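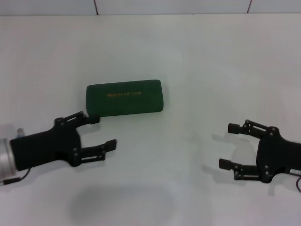 Two-arm cell with small grippers: do we need a fence, and what counts as "safe" force?

Print this page
E-mail this page

Asked by Peninah Shemweta

We have a bench with two small arms on it, each with a two-finger parallel gripper, facing each other across a white table. They handle light goods, mostly presentation boxes and spectacle cases, turning them and passing them from one side to the other. The arms were sold to us as collaborative and the supplier, Koltovix, told us on the phone that no fence was needed.

Our insurer's inspector came on Wednesday and asked for the risk assessment. We have the one that came with the arms, plus a sheet I wrote myself for the bench. He said neither was enough and left without telling me what would be. I have three questions.

1. If both arms are collaborative, is the whole bench collaborative?
2. Do the grippers need to be assessed separately? The fingertips are flat pads but the linkages have pivots, and there are gaps between the bars when they open.
3. Is there a force figure I can write down and be done with it?

People work on the other side of the same table, packing. They reach across now and then.

2 answers

Answer from Idrisa Mushi

1. No. The arm on its own is what used to be called partly completed machinery. What gets assessed is the application: arms, grippers, the thing being held, the table, and where people stand. ISO 10218 part 2 is the one that deals with this, and whoever puts the cell together is the integrator. If you bolted the arms down and wrote the program, that is you. The supplier saying "no fence" over the phone does not count for anything. Ask for it in writing and see what they send.

2. Yes, and I would start there. With two arms facing each other you have hazards that neither manual mentions. Go through at least these:

- A hand between the two grippers when both close in on the same item.
- A hand between the gripper and the table. This is a clamp, so treat it as quasi-static contact and use the lower limit.
- Fingers in the linkage as it opens or closes. A gap that is wide when open can be a shear point when shut.
- Cables that loop below the wrist. Check that they cannot catch on a sleeve or on the other arm at full reach.
- What happens to the item on loss of power. A light case falling on a table is nothing. A glass bottle would be different, so write down what the cell is allowed to handle.

Also check how the arms stop. If you press the emergency stop on one, does the other one carry on? On our first bench at Mfaume it did. Both had their own button and they were never linked. We wired them into one safety circuit and put 2 buttons on it, one at each end of the table.

3. No single figure. The limits depend on which part of the body is touched and whether it is trapped or just bumped. The tables are in ISO/TS 15066, and the newer edition of 10218 has brought that material in. You measure with a proper force and pressure gauge, at the real speed, with the real gripper. You can hire one. Pressure is usually what fails you, because a fingertip edge is small. Rounding it off or fitting a softer pad often helps more than slowing the arm down.

Record every point you measured, the program version and the speed. If you change the fingertips, do those points again.

I am not a solicitor and I don't know your country's rules on top of the standards, so check that part.

Answer from Rowena Dela Peña

Agree with most of the above. We did ours in April and the inspector mainly wanted to see three things: who signed it, what the people at the bench had been told, and how a change gets approved. Our form is one page. Item, gripper, speed, program number, name.

You could also just stop people reaching across. We moved packing to a separate table and put a light curtain on the open side. It cost less than a week of measuring and the arms can run faster. Might not suit you if space is tight.

For the linkage gaps we fitted a thin printed cover over the sides. Make sure it doesn't foul at full opening, ours did and cracked.

Comments on this answer

Mwanaisha Mollel: Was the light curtain tied to both arms or just the near one?

Rowena Dela Peña: Both. Same safety relay.

Peninah Shemweta: Thank you both. The stops are not linked, I went and tried it. We have switched the cell off while packing is on until that is sorted. Koltovix have not replied in writing yet. I will look at moving the packers, though the only free wall has the compressor on it.

Print this page
E-mail this page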